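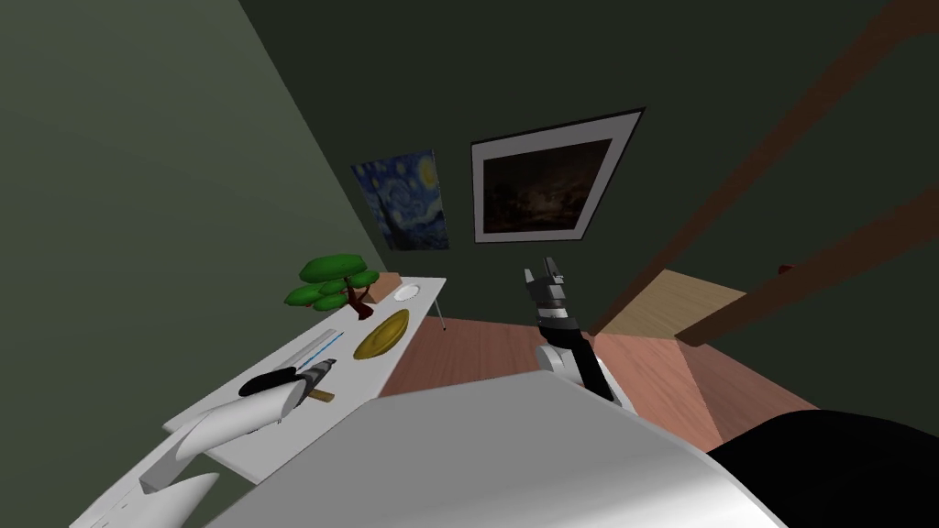
Why does my planner say "no valid path" for the left arm when the very same goal works if I hide the right one?

Most likely the right arm is still in the collision world, at whatever pose it had when you loaded the scene. Planning for one arm treats the other as a fixed obstacle, so refresh its joint state before every call and the goal should come back.

A bit more background from me, as I left loads out. I'm running two arms on one body in simulation, with Medwood doing the planning and Bulon as the controller underneath. The left arm has to reach over a desk and the right one just parks itself. I've tried a longer timeout (8 seconds instead of 2) and it made no difference at all, it just takes longer to tell me no. With the right arm hidden I get a path nearly every time, and it's a perfectly sensible one too. Any ideas welcome, I've been at this since January on and off and I'm getting a bit sick of it!

Posted by debnath_fan, October 7, 2024

Fadime Başaran
I had exactly this with my own setup (also Medwood, though I was on the Brokov controller) and what was quoted up there is right, but there's a second half to it. Refreshing the joint state moves the links, fine, but anything you've attached to a gripper keeps its old transform unless you detach it and attach it again. So if either hand has a tool in it, you can end up with a ghost tool floating in the middle of the room, and the planner will quite happily steer round it or give up. Turn on the collision shapes in the viewer, the drawn meshes won't show it. Mine was sat right over the desk.

The other thing to look at is the padding. The default was 4 cm on my install and that's massive for a desk with things on it. I took it down to 2 for the arm links and left the body alone. Don't set it to nothing, I did that once and spent an evening watching an elbow scrape along the table edge.

Oh, and log the seed! Mine failed every time on seed 553 and hardly ever on the others, so I kept that one as my test case.

mallard_9
Have you tried reinstalling? Worked for me but I had a different error.

tobes
Not sure about Medwood, but in Debnath you can plan both arms as one group and just give the right one its current pose as the goal. Slower, mind, and you have to split the trajectory back up before you send it to the controller. I'd try what Fadime said first and only bother with this if you need them both moving at once later on.

Contact us | © Robot Helpdesk Community | Back to top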